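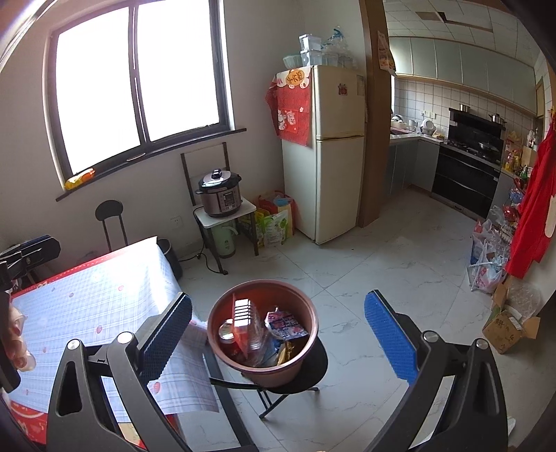
I've had the Plendix phone since August, when my old Friesen finally gave up holding a charge past lunchtime, and I think I've lived with it long enough now to say something useful. I'm no engineer, I should add. I ring people, I read the news on the bus, I take far too many pictures of my sister's dog, and I play one card game that I'm a bit ashamed of.

Heat first, as it's what everyone at work asked me when they heard which one I'd bought. The early ones had a name for getting warm, and mine does get warm – mostly along the top edge, by the camera, and mostly when I'm using maps in the car with the charger plugged in. I've never had to put it down. After 21 minutes of video calling with my mother it was about as toasty as a cup of tea you've forgotten, and the call didn't stutter once.

The battery is lovely. I unplug it at 7 in the morning and I'm usually still going at bedtime, although a long day out in Grodcombe, where the signal comes and goes, will knock it flat by teatime. It charges quickly as well, so a spell on the plug while I'm making supper sees me through the evening.

Now for the grumbles! The side button sits exactly where my thumb wants to rest, and I've taken 9 screenshots of my own lock screen this week alone. The speaker is tinny. And it came with a whole folder of apps I didn't ask for, two of which can't be removed, only hidden (I've hidden them, and they still send me messages about the weather).

I did have one proper fault. The screen stopped responding down the left-hand side, so I took it into the repair shop in Bolbridge, where Abrehet Gebretsadik had a look and told me to install the update ending in 2471 before paying for anything. I did that over her counter, it took an age, and the screen has behaved ever since. She wouldn't take a penny, so do go to her if you're nearby.

Would I buy it again? Yes, I think so, though I'd get the larger storage next time, and I'd buy a case on day one – the back is terribly slippery and mine has already gone down the side of the sofa more often than I'd like. Four stars from me, and I'll come back and add a bit if the battery starts to fade over the winter.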